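Home | Features | Workshop | Reviews | Letters | Subscribe

Print this article | E-mail this article

The Patient Picker

There is a certain sort of job that every workshop has and no workshop will own up to. At Zwahlen, who mend and resell educational toys in a converted dairy outside the town, it is the sorting of the mixed bin. Things come in by the sack. They are tipped out, and a person stands over them for the rest of the morning deciding which are blocks, which are bath animals and which are bits of something that left the family years ago.

So when a firm called Clenow began offering bin picking by the month, with the software, the gripper, the setting up and a telephone number all included, Zwahlen's manager, Heidrun Kälin, rang the number. It was answered by a human being on the second ring, and she tells me this was what sold it. She hadn't yet asked the price.

The price is 700 francs a month, plus a joining fee of 1069 that Clenow calls "onboarding" and Kälin calls something else. You supply the arm. That is the catch, and to be fair to Clenow it is printed on the first page of the leaflet in ordinary type. If you don't have an arm they will find you one second-hand, at which point the word "monthly" starts to lose its charm.

What you get for the money is called Ovasholm. I asked three people at Clenow where the name came from and got three answers, one of them involving a ferry. In plain terms it is a program that looks at a heap of objects it hasn't met before, picks a place to take hold of one, and tries. If it fails it tries somewhere else. It doesn't sigh, and this alone puts it ahead of me.

Setting up took the better part of a day. Damian Lüthi, Clenow's fitter, arrived at eight with two crates and a flask, and spent the first hour asking politely whether the table could be moved, then whether it could be moved back. The manual says an untrained person can manage the job in an afternoon. I am an untrained person and I read the manual twice. The chapter on calibration begins on page 20 and is written in the tone of a man who has explained this before. I would pay for the fitter.

Once it's running, you do very little. There is a screen with a green button and a grey one. The green one starts a round of picks, the grey one stops it, and a list down the side tells you what the arm thinks it is up to. The wording of the list is a small pleasure. "Reconsidering" came up a good deal on the first morning. So did "No confident grasp", which I have since adopted for opening jam.

I gave it a mixed diet over the test: cubes, combs, soft animals, lids, a doll's shoe and several lumps of plastic whose purpose I never learned. Of 173 attempts logged before lunch on Friday, it brought up something in most of them. Cubes it likes. Cubes it could do all day, and given the chance it leaves the hard things to the end, exactly as my children do with vegetables. Flat pieces are another matter. Anything thin that lies flush with the floor of the bin makes the fingers dither, and you find yourself leaning in and willing them on.

Speed is where the brochure and I part company. A practised sorter with a cup of tea in one hand will beat it comfortably. Wondimu Gashaw has sorted at Zwahlen for longer than the bins have been there, and he raced it on the second day without being asked to. He won by a sackful, then went for his break. When he came back it was still going. He looked at it for a while and said he could see how that might add up.

The obvious rival is Zastard, which costs less and comes as a kit with no visit from anybody. I had it on loan last November. The software is quicker to make up its mind and a bit too pleased with itself; it grabs first and takes stock later, and I spent a lot of time fishing things off the carpet. If you have someone on the staff who enjoys that sort of evening, save your money and buy it. Ovasholm is the duller companion of the two, and I mean that kindly. 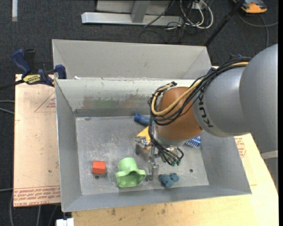 Words: Mirjam Haslinger
Additional reporting: Emil Koller

A tip for anyone thinking of signing up: look hard at your bins. Clenow is relaxed about the make of arm (there's a KUKA over the bin in our picture) but fussier about what goes under it. Sloping sides are a help, as things tend to slide back towards the middle where the fingers can get at them. And clamp everything down. Lüthi clamps bins the way other people lock cars, and goes back to check.

Then there are the cables. They loop over the arm and hang round the gripper like the back of an old television, and the manual has four pages on keeping them out of the way. Read those ones.

The contract runs for six months and then rolls on until you stop it, with a month's notice. Support is by telephone from seven until five. I rang twice with stupid questions and once with a good one, and was treated the same each time. Updates arrive overnight. One of them moved the grey button to the other side of the screen, for which I have not forgiven anyone.

Would I take it? For a place with one dull bin and an arm already standing about, yes, for the six months. For a place with Wondimu Gashaw, I'd ask him first. Kälin did, and he has asked to keep the soft animals for himself. The arm gets the cubes.

Print this article | E-mail this article

Related items
Zastard on loan: a month of fishing things off the carpet
Which clamp? Nine tried on one bad table
Second-hand arms and what to ask the seller
Letters: more on the price of onboarding
The label printer that would not be hurried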